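Which gripper fingers for bowls and other kitchen things?

Posted by tinbench, October 29, 2018

I have two arms set up facing a kitchen worktop and I'm trying to choose between two sets of fingers. One is the plain black pair from Hollmann, the other is a softer pair from Plellden. The job is clearing and moving bowls, nothing heavy. Thin metal rims are what I worry about most.

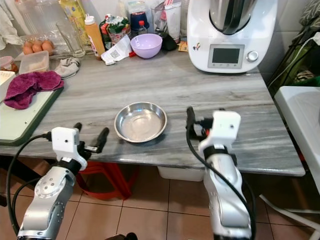
Left arm with the fingers open, facing the steel bowl.

So far I've done 100 lifts on each set. The Hollmann pair dropped fewer bowls but it marks the plastic ones. The Plellden pair leaves no marks and is worse on steel. I'm using the same closing force for both, which may be unfair. Has anyone run these side by side for longer than I have?

Fellwood_Dave

Same force for both is your problem, I think. Soft fingers need more travel before they hold anything. I ran 285 lifts in September with a soft pair and most of my drops went away once I let them close further. Measure the gap at the point where the bowl stops slipping, then add 2 mm of squeeze.

Also try your plastic bowls tilted as well as level. A level lift tells you very little about the grip. When the bowl is tipped the load goes to one side of the fingers and a poor pair lets it turn.

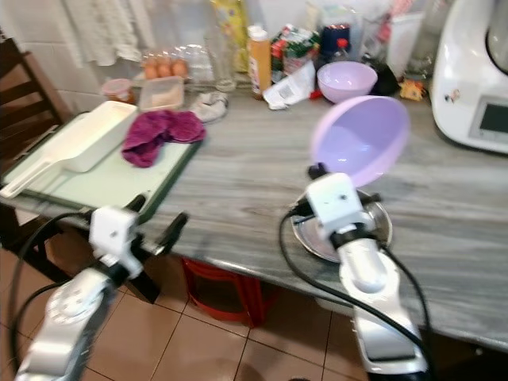

Plastic bowl held at a tilt by the right arm.

I'd keep a separate tally for each arm too. Mine never matched, even with the same fingers fitted, and in the end it was a loose mounting screw on the Bonbridge adaptor. Check yours before you blame the fingers.

quietservo

Just get the Plellden ones, they're fine. I paid 199 for mine and they do cups as well.

marrowfield

Before buying anything, look at what the wrist camera can see past the fingers. I changed to a wider pair last year and the grip was better, but the right finger covered half of whatever I was trying to pick up - I ended up going back. 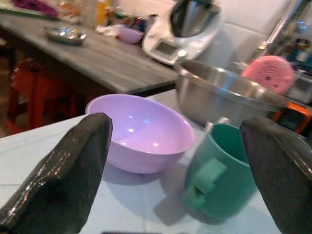
Wrist view with a lavender bowl and a mug; the right finger overlaps the mug.

If your software relies on the wrist view for the last bit of the approach, that matters more than a few dropped bowls. If it mostly uses the head camera you can live with it. Glossy fingers can also throw small highlights that confuse edge finding. A bit of matt tape on the outside helped with mine, but keep it off the gripping face.

I haven't used the Hollmann pair, so I can't say how they compare on steel.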